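Workshop notebook, Paper and Print Section
Entry date: 31/10/2021
Entered by: Noman Rajput
Subject: Wheat starch paste, second cooking series, and hanging of trial sheets for the Jurar rooms

Continued from the previous entry. The first series was closed with the opinion that the paste was too stiff for the Dodari sheet and took too long to let down. The present series uses the same starch (Cherkaoui, sack 511) and changes only the proportion of water and the length of the cook. Two recipes were carried forward. The first is the section's standard paste. The second, called Beta in these pages, is thinner and cooked longer over lower heat.

Preparation

Starch was steeped overnight in cold filtered water, in the covered enamel pan. The settled layer was firm in the morning and had to be lifted with the spatula before it would go back into suspension. Colleagues using the tall jug should expect the same, only worse, as the layer is deeper and the spatula does not reach the bottom corners.

For Beta, 200 g of starch was brought to a total weight of 1000 g with water, the steeping water included. The standard paste was made up to the usual section sheet and is not repeated here.

Both were cooked in the double pan with constant stirring. The standard paste turned from milk to gel quite suddenly, as it always does, and was held until it fell from the spoon in a sheet. Beta thickened slowly and passed through a grainy stage that was not seen in the standard. The grain disappeared with further cooking. I would ask anyone repeating this to keep going through the grainy stage. My first pan was taken off too early and was thrown away.

Pans were covered with damp cloth directly on the surface to prevent a skin. Cooling was in the sink, water changed twice. Both pastes were then strained through horsehair three times.

Letting down

The standard paste required a good deal of working on the board before it would accept water. Beta took water readily, with the large brush, in the shallow bowl. Consistency was matched by eye to buttermilk for lining and to heavy cream for edges. It is acknowledged that this is not a measurement. The section still has no flow cup suitable for paste, and the request for one (reference 3312) remains open.

Paper

Dodari plain sheet, the heavier of the two weights in the drawer. Grain direction was tested by tearing and by dampening a small square; the two tests agreed. Offcuts from the printed stock were also included, as the Jurar paper will be printed and the ink film may resist water on the face.

Each sheet was dampened on the back with the mist sprayer, left between blotters, and pasted out from the center. Expansion across the grain was plainly greater in the heavy sheet than I had allowed for. Two sheets cockled at the corners and had to be lifted and laid again. Lifting was easy with Beta and unpleasant with the standard paste, which had begun to grip.

Observations on the hung sheets

Standard paste: strong hold, visible brush ridges under raking light on the plain sheet, none on the printed offcuts. One edge sprang and was put down again with the bone folder.

Beta: smoother face, slower to grip. Sheets could be slid into register for a useful time after laying. Edges needed the thicker mix; where I used the lining mix at the edge through carelessness, the edge lifted during drying. This is a fault of application and should not be counted against the recipe.

Ink: no bleeding was seen on the printed offcuts with either paste. A faint gray came away on the blotter from one offcut, which may be surface carbon from the stack and should be checked with a clean swab before any conclusion is written down.

Register of mirrored repeats

The Jurar design is mirrored about a center line, and most of the discussion at the bench concerned where the first drop should be hung. My position is that the center line must be struck on the wall first, with a plumb line, and that both halves must be worked outward from it. Starting at a corner will carry any error in the corner to the middle of the wall, where a mirrored figure shows it at once. A repeat without symmetry is more forgiving and may be started where convenient.

There is also the matter of scale. Large leaf forms hide a poor join inside a solid black area, provided the cut follows the edge of the form. Small checkered forms do not hide anything, and a join through them should be avoided if the width of the sheet permits. 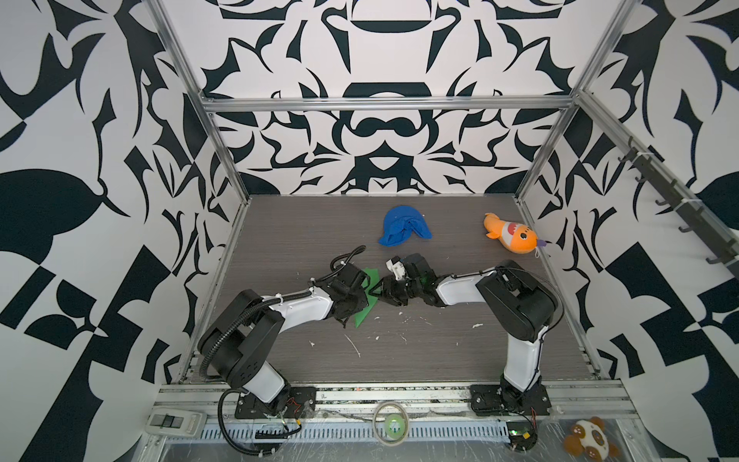 Mirrored ornament in dark and white on the back wall, with related patterns at larger scale to either side.
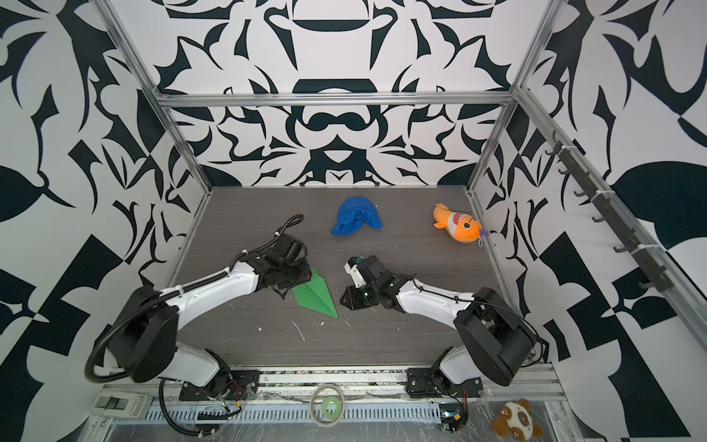
Does paste need to be strained again if it has been stored overnight?

Stored paste should be strained at least once more before use, even when it looks smooth in the jar. Starch firms as it stands, and small set pieces form that cannot be seen until they are under the sheet. On a dark printed paper they show as pimples under side light. If the paste has gone watery at the top, or smells sour, discard it and cook a fresh pan.

Storage

One jar of each paste has been put in the section refrigerator, lower shelf, labeled with the recipe name. Please do not top up the Beta jar from another pan. I have added no preservative to either, and neither jar should be kept beyond the end of the week. The remaining paste went to the bookbinding bench for spine linings, where it was welcome.

Tools

The horsehair strainer has a slack area near the rim and is letting through more than it should. The new one is still in its wrapping on the top shelf and should be opened. The large pasting brush sheds. I picked five hairs out of one sheet and would prefer that the brush be kept for sizing only. The smoothing brush was washed in warm water and hung bristles down — it had been left standing on its bristles, and the tips have taken a bend that will probably not come out.

Room conditions

The heating was on and the window beside the sink was closed. Drying was quicker on the side nearest the radiator, and two boards were turned round partway through to even it out. The hygrometer on the wall disagrees with the one in the drawer. I have not recorded either reading. One of them should be recalibrated before the next series, or both replaced.

Points to settle

The release of the Beta paste has not been tested. A hung sheet should come away with moisture alone, without damage to the lining, and until that is shown the recipe cannot be put forward for the Jurar rooms. I propose to leave the present boards undisturbed until December and to attempt release then, on half of each board, with the other half kept for reference.

The question of a lining paper is also open. The heavier Dodari sheet may not require one on sound plaster, but I have seen no part of the north wall and would not want to commit to it. If lining is used, it should be hung crosswise, and the joints kept away from the joints of the face paper.

A second cook of Beta by another hand is needed. My own stirring is slow, and the grainy stage may be shorter for someone else. The recipe card is clipped inside the back cover of this book. Corrections should be made on the card in pencil and initialed.

Bench cleared. Pans soaked. Blotters are drying on the rack and are not to be stacked until they feel dry at the center.

N. Rajput

Recent entries
Wheat starch paste, first cooking series
Grain direction in the Dodari sheets
Cleaning of relief blocks before storage
Swab tests on carbon black ink
Notes on plumb lines and uneven plaster

This site uses cookies to remember your settings and to count visits. By continuing to browse you agree to their use. Accept | Manage preferences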